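Studar Tool Hire: Leak Detector Questions

Which detector do I want, the acoustic one or the tracer gas one?

If the pipe is metal and holds pressure, start with the acoustic set. Plastic pipe swallows sound the way a teenager swallows instructions, so for long plastic runs we usually send people home with the gas kit. Bring a sketch of the pipework. A bad sketch is fine. We have seen worse.

How much is it?

The Nemholm acoustic set is $85 a day. There is a $600 deposit, refunded when it comes back with both headphones attached to each other.

Do I need training?

For acoustic, no. Philomena Adjei at the counter will play you a recording of a leak and a recording of a refrigerator, and you should leave able to tell them apart. The gas kit needs a half-hour run-through, mornings only.

Will it work through concrete?

Up to a point. A thick slab dulls the sound and spreads it out, so mark your three loudest spots and go back over them at night when the street is quiet. Your neighbors will have questions.

Where do I try it out before I pay?

The test bench is in the back. Ask Kyrylo Hnatiuk to set you up, and please leave your coffee at the counter.
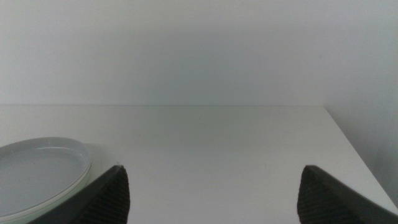 White tabletop with pale walls at the back and right.

It says the battery is full, then it dies. Why?

The gauge is an optimist. Charge overnight, whatever it tells you, and carry the spare.

I heard a leak, dug a hole and found dry dirt. Do I get a refund?

No, but you have our sympathy. Check for pumps, water softeners and running toilets before you dig. Toilets account for most of the holes we hear about.

Can I keep it over a long job?

Yes. Call before your return time and ask for Ohemaa Quansah. If you call after, you will still get Ohemaa, but a different tone.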